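Zondach Desktop Refurbishing: Frequently Asked Questions
Parts assembly and reassembly
Last revised 22 May 2025

Which computers does this page cover?
Desktop towers sent to the Lindeck workshop for a processor, memory or hard drive change. Laptops, all-in-one units and rack servers have their own page. Small form factor desktops follow the same order of work, but the drive bays differ and the carrier may be a metal bracket.

How should a tower be prepared before shipping?
Shut the computer down from the operating system, unplug the power cord, and remove all external cables. Leave the side panel on. Take out any discs and memory cards. Do not send keyboards, mice or monitors. Write the Postico ticket number on the outside of the box and on a sheet inside it.

Maximum accepted weight per box is 20 kg including packing.

Do I need to remove the hard drive first?
Only if you want to keep it. A drive that arrives in the tower is treated as part of the order and stays with it. We do not copy data before work begins. Back up anything you need.
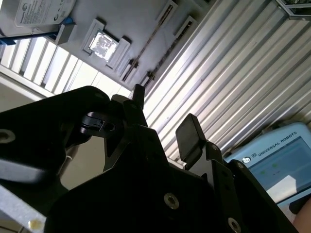

If you keep the drive, please leave the plastic carrier in the tower. Carriers are specific to the case model and replacements can take 12 working days to arrive.

Why is the tower worked on lying down?
With the case on its side and the panel off, the motherboard faces up. The processor can then be lowered straight into the socket, and the memory modules can be pressed down with even force. Loose screws also stay where they can be seen.

What is the order of assembly?
Processor first, then cooler, then memory, then hard drive, then cables. The cooler on many models overhangs the memory slots, in which case the memory goes in before the cooler. The work sheet for your model states which order applies.

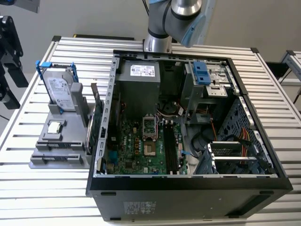
Tower with side panel removed. CPU socket open, memory slots empty; hard drive in its blue carrier at left, with a CPU in front.

How are loose parts stored during the work?
In a molded fixture beside the case. A processor taken out of its packaging goes in a recess where it can be lifted by the edges. Hard drives stand upright in the fixture with the carrier already fitted. Customers doing their own work can use an antistatic tray. A bare metal surface is not suitable for a processor with exposed contacts on the underside.

How is a processor seated?
Lift the lever and open the retention frame fully. Match the corner triangle on the processor to the mark on the socket, and check the notches. Lower it level, without sliding. Close the frame and lock the lever. On a socket with spring contacts, some resistance at the lever is normal. Do not touch the contacts. A bent contact usually means a replacement board, and the Lindeck price list applies.

How is memory seated?
Open the latches, line up the notch in the module with the key in the slot, and press on both ends until the latches close. Some boards have a latch at one end only. If the module stands higher at one end, remove it and start again.
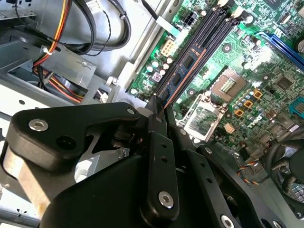 Modules must match the type printed on the work sheet. A module of another generation has its notch in a different position and will not go in. Forcing it damages the slot, and slot damage is excluded from the warranty.

Which slot should a single module go in?
The slot given in the computer maker's manual for that model. Slot color and numbering vary between boards.

The computer beeps and shows no picture. What is wrong?
In most cases the memory. Disconnect power, reseat the modules, and try one module at a time. If the beeps continue, note the pattern and add it to your Postico ticket.

The drive is not detected. What should I check?
Check the data cable at both ends, then the power connector. Then confirm in the setup program that the port is enabled. A drive that clicks repeatedly should be powered off and returned.

What does the warranty cover?
Parts supplied by Zondach are covered for 26 weeks from the date of delivery. Parts supplied by the customer are fitted without warranty. Orders received at the Vilela depot before January are covered under the earlier terms printed on the delivery note.

Do you accept bulk orders?
Yes, up to 2000 towers per contract. Bulk orders are scheduled through Vilela and need one ticket per pallet, with a list of serial numbers attached as a text file or spreadsheet.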